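3.2 Surface finish and glare in shared workrooms

The second part of the study considered how the finish of a work surface affects the comfort of people who use a room for long periods. Earlier surveys of shared workrooms have dealt mainly with the amount of light reaching the table. Less attention has been paid to the light that comes back from it, although occupants at both Kenside and Holloway raised this more often than any shortage of light.

Five rooms were assessed, two at Kenside and three at Holloway. All had ceiling fixtures of the same type, and window blinds were kept at half height during each visit. Readings were taken in February, once in the morning and once after dark, so that the share of daylight could be separated from that of the fixtures. Pale tones with little contrast between them (Figure 4a) were treated as a separate class in the analysis, as occupants tended to rate them as tiring even where measured levels were modest.
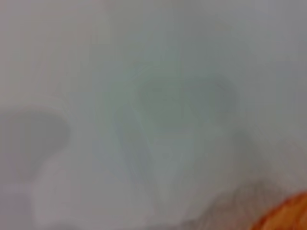 Figure 4a. Pale gray and off-white tones with low contrast; a darker rounded area at left.

Ratings were collected on the Kestden comfort scale, which asks occupants to score brightness, contrast and eye strain separately. Scores for brightness differed little from room to room. Scores for eye strain did not follow the same pattern: they were worst in the two rooms with the palest finishes, and the difference was greater in the evening than in the morning.

Equipment was left in place during the readings. Metal parts with a brushed finish spread the reflected light over a wider area than polished ones, while matte black parts returned very little of it. Both finishes may occur on a single item (Figure 4b), and for this reason each item was entered in the room record by surface and area — its overall color was not used.
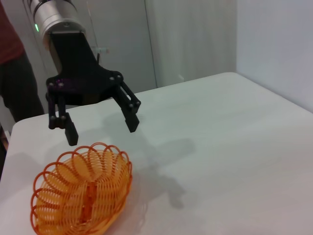

Figure 4b. Brushed light gray metal and matte black surfaces on adjoining parts.

The room records were then compared with the Turkolico finish tables, which group common surfaces by the way they scatter light. Most entries could be matched directly. Painted shelving at Holloway could not, and was left out of the totals given in the next section.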